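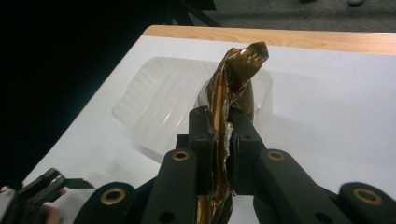

Ticket 1322: Packing bench scale reads heavy, stock counts wrong for foil-wrapped lines
Status: Closed
Site: Nolenberg
Raised by: Mitali Sultana
Assigned to: Sombat Paisan

Reported fault
Counting scale on bench 10 gives a higher piece count than the bag label. First seen on the Aradmont order, where a sealed bag of 3,000 clips came up as 3,152. Same bag on the goods-in scale: 3,000. Operator has switched the scale off and on. No change.

Initial checks (Sombat)
Scale is level, bubble central. All four feet on the bench. Pan seated correctly. Display returns to zero with the pan empty and holds it for ten minutes. Test weights read correctly at low, middle and full load, so the load cell is not suspected. Draught from the loading door ruled out by repeating the test with the door shut.

Asked Mitali how the piece weight was set. Reply pasted below.

"We take the sample of 10, put it on the pan, press Sample, then Enter. The bag is weighed afterwards as it comes. We have always done it like this and it was fine before the stock system update in February."

Further checks
Stored piece weight for the clip compared with the supplier sheet from Jayasinghe. Scale value is low. A low piece weight gives a high count, so this agrees with the fault as reported.

Resampled using 10 clips: count still high, by a different amount each time. Resampled using 152 clips: count correct to within one piece, repeated three times. The clip is too light for a sample of 10 on this model. The scale shows a small "Lo" beside the weight when the sample is too light but accepts it anyway.

Second cause found while testing. The bag tare is stored per product code, and the update had cleared it for every code beginning with S. This affects the Skisport lines as well as the clips. With no tare the scale counts the bag and the foil wrapper as product. On chocolate lines the wrapper weight is part of the piece and must not be tared. On the clips it must be.

Action taken
1. Minimum sample warning changed from display only to lock. The scale now refuses a sample that is too light.
2. Sample size for the clip set to 152 in the product record.
3. Tare values for the S codes restored from the January backup and checked against one empty bag of each size.
4. Bench card reprinted with the new sample size.

Result
Aradmont bag recounted at 3,000. Two further bags from the same delivery also correct.

Comment (Mitali)
Confirmed on the late shift. The lock beeps on the small washers too, is that expected?

Comment (Sombat)
Yes. Use the larger sample for the washers as well. I will add it to the product record tomorrow morning. Until then enter the sample size by hand.

Comment (Mitali)
Done by hand for tonight. Please close once the washers are in.

Washer record updated 09:20. Ticket closed.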